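Equipment > Teaching and demonstration > Hand guides and remote stations

Plelutex uses cookies to remember your region and the items in your quote list. Accept | Change settings

Alance Teaching Station

We've been building the Alance for long enough now that we forget how odd it feels the first time. You take hold of the guide, you move your hand, and the arm on the other side of the bench goes with you! No pendant, no typing in waypoints, no fiddling with joint angles until the coffee goes cold. You do the job the way you'd do it yourself and the station remembers it.

The Alance works in two ways. In hand mode you hold the arm by its wrist collar and walk it through the task, with the motors carrying the weight so it feels light even at full stretch. In remote mode you sit at the station and steer with the guide handle, and the arm can be across the room, in the next building, or in a simulated cell on your own computer. Most of our customers start with hand mode (it's the one everybody wants to try) and then do most of their recording in remote mode, where their own arms are out of the way and the side cameras get a clear look at the work.

What comes with it

Guide handle with a trigger for the gripper and a thumb button to start and stop a recording
Wrist collar for hand mode, aluminium with a rubber grip
Foot pedal, for pausing without letting go
Station base with 3 camera inputs and a network port
Temirau recording software, with a licence for 4 computers
A padded carry case, grey

About the handle

This is the part we're proudest of, so bear with us. Hatice Değirmenci went through 15 versions of the grip before she was happy with the trigger, and the one we ship closes the gripper in proportion to how far you squeeze. A light squeeze holds a paper cup. A firm one holds a wrench. You can set the travel to suit your hand, and left-handed operators can swap the thumb button over with the hex key in the case.

There's a gentle push back through the handle when the arm meets something solid. It's only a cue, so please don't expect to feel the weave in a piece of cloth, but for seating a plug or sliding a drawer home it makes a real difference to how relaxed people are after an hour of it.

Practising in Temirau

Every station can drive a simulated arm as well as a real one, and we'd encourage you to spend your first morning there. The controls are the same, the recordings are saved in the same format, and you can drop things all day long. You can put the viewpoint wherever you like, right down at bench height if that helps you judge an approach.
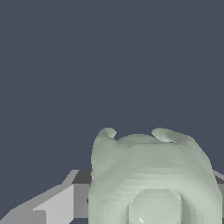
Shapes are kept simple on purpose so that it runs nicely on an ordinary laptop, and you can load your own models if you have them. Colours can be changed per object. When you're ready to move to the real arm, open the same task, press Switch Cell, and go slowly for the first few tries.

Recordings can be trimmed, split and labelled in Temirau. If you fumbled a grasp and then got it on the second go, keep it! Necati Ağca, who looks after our training days, likes to see a few recoveries in every set.

Fit and size

The Alance fits the Jang arm straight out of the box. Adapter plates for other arms are listed under Accessories, and if yours isn't there, send us the flange drawing and we'll have a look. The station base is 56 centimetres wide and sits happily on a normal desk. Allow some extra room behind it for the cables.

Orders placed by 26th March go out with the new, longer pedal lead. Earlier stations can be fitted with it too, just ask when you book a service.

Filed under: Teleoperation, Hand teaching, Simulation, Jang-compatible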